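Filed under: Bench Notes / Tabletop & Props

December, a bit after 4 pm

Spent most of the afternoon sorting out the small tabletop stuff, which I've been promising Rhona I'd do for ages! The Loltura crate is finally unpacked and everything has a line in the stock sheet now. Last number I used was 2,043, so please carry on from there and don't start a new series (Mirsad, I'm looking at you).

I'm keeping the white table for the plate setups. I went back and forth on this, because the gray bench by the sink is bigger and nearer the shelves, but small things just vanish on it. On the white you can find anything red from across the room. The pale lavender plate is a softer match, obviously, but the rim still shows up fine and I like how calm it looks. The big order from Fumineck can wait until we know what we're short of.
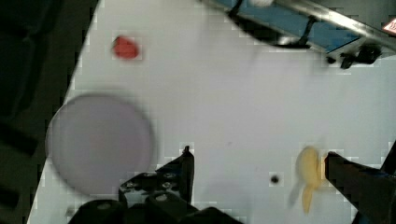 Does the plate have to sit in the same spot every time? Anywhere on the table will do, as long as you write down where it was before you clear up.

Things I still don't love: the left side. A plate that size wants to creep over the edge if you put it down in a hurry, and I've caught myself doing it more than once. Rhona suggested a strip of tape 3 inches in, as a reminder, and I think that's plenty. I don't want a raised lip there, it'll only collect crumbs and get in the way when we wipe down.

Wiping down, by the way: damp cloth, then the dry one. The spray from Geveo leaves a film that I can feel with my fingertips (Mirsad says I'm imagining it, I am not). I've put the bottle under the sink for the floor instead.

The little red pieces go back in the shallow tray with the lid, please, and not in the mug. I fished one out of my tea last week and I'd rather not repeat that.

Left to do: tape, new labels for the 11 drawers on the window side, and ask Falcão whether they still make the lavender plates, as I'd like a spare. Stopping here, my back hurts.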